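Kirnura Tabletop Arm – Setup and User Guide
Section 6: Setting Up a Tidy-Up Chore (Basket and Loose Items) 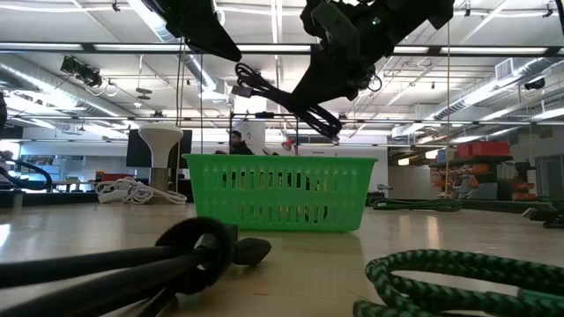 6.1 Before you begin

Welcome to the part of the guide most people skip ahead to. By now your arm should be bolted down, powered and calibrated (Sections 2 through 5), and you are probably itching to have it put something away for you. We understand completely! Please read this section through once before you press anything, though, as the order of the steps matters more than it may seem.

A word about what to expect. People ask us all the time whether a machine like this can do the housework yet, and our fair answer is that it can do a few pieces of it, slowly, on a table, with you nearby. Picking up firm items and dropping them into an open basket is one of the better pieces. Cords, straps and anything else that bends are harder, and this section spends most of its time on them.

You will need:
One open basket or bin, rigid, with no lid
The items to be put away
The gripper fitted and its cables connected (see 4.3)
A clear stretch of tabletop to lay the items on
The stop button, within your reach at all times

6.2 Placing the basket

1. Set the basket near the center of the work area, with a long side facing you. A plastic basket with slotted sides works very nicely, and so does a solid bin.

2. Check the height. The fingers must clear the rim with an item hanging from them, and a cord can hang down a good deal farther than you would guess. Our factory setting lifts to 417 millimeters above the table. If your basket is tall, raise the setting before you go on.

3. Press down gently on each corner of the basket. If it rocks, turn it around or choose another one. A basket that shifts when it is bumped will be in the wrong place for every drop that follows, and the arm will carry on cheerfully dropping things beside it.

4. Open the Chores menu, choose Tidy Up, then Find Basket. Wait for the outline on the screen to settle on the rim and press Accept.

Note: On a shiny tabletop the basket may throw a reflection, and the software sometimes draws its outline around the basket and the reflection together. If the outline reaches below the real bottom edge, lay down a plain cloth or mat and run Find Basket again. Tala Nassar on our support desk takes more calls about this than about everything else in Section 6.

6.3 Laying out the items

1. Start with one item. We know it is tempting to tip out the whole drawer, and you will get there, but one item tells you quickly whether the grip and the lift height are right.

2. Lay cords in loose loops or stretched out in a line. Both can be picked up. A line is easier for the arm to find, while loops give the fingers more to close on. Tight knots should be undone by hand.

3. Turn any hooks on bungee cords so that they lie flat and point away from the basket. A hook that catches on the rim or in a slot will be pulled on as the arm moves off.

4. Fold up tripods and stands completely and fasten the legs together with a hook-and-loop strap. The arm treats a bundled stand as one long item and will try to hold it near the middle.

5. Move lamps, monitors and household cables off the work area, or mark them as Keep Out on the screen. The arm can't tell a charging cable you are using from a cord you want put away.

CAUTION: Never pick up a stretched bungee cord with the arm. Make sure each cord is slack and hooked to nothing before you begin. A cord under tension can whip free of the fingers and cause serious eye injury.

CAUTION: Look over the gripper's own cables before every session. A loop of cable hanging below the gripper can catch on the basket. Tie up any slack as shown in 4.3, leaving enough for the wrist to turn fully both ways.

6.4 The first run

1. Set the speed to Slow. Stand where you can see the fingers and the rim of the basket at the same time.

2. Press Start once. The arm will pause over the item for 2 seconds before it goes down. Use that pause – if the fingers aren't lined up with the item, press stop and run Find Items again.

3. Let it finish the drop. If one end of a cord is left draped over the rim, that still counts as a miss, and you should record it as one when the screen asks.

4. Repeat with the same item until you have five good drops in a row, then add a second item.

Note: To give you some idea of what's ordinary, Adel Kettani ran 600 pickups on our own bench one November using mixed cords and straps. The arm needed a hand with 162 of them, mostly cord ends left hanging outside the basket. Firm items did a great deal better. If your results look something like his, nothing is wrong with your unit.

6.5 If things go wrong

The arm closes on nothing: Lower the pickup height one step at a time. Thin cords sit closer to the table than the default allows for.

The basket lifts along with the item: Press stop and support the basket with one hand before you choose Release. Check for a caught hook.

The arm picks up two cords at once: Spread them farther apart. There is no setting for this yet, I'm sorry to say.

The arm stops and shows Rim Contact: Raise the lift height, then repeat 6.2 from step 4.

For sorting into more than one basket, continue to Section 7.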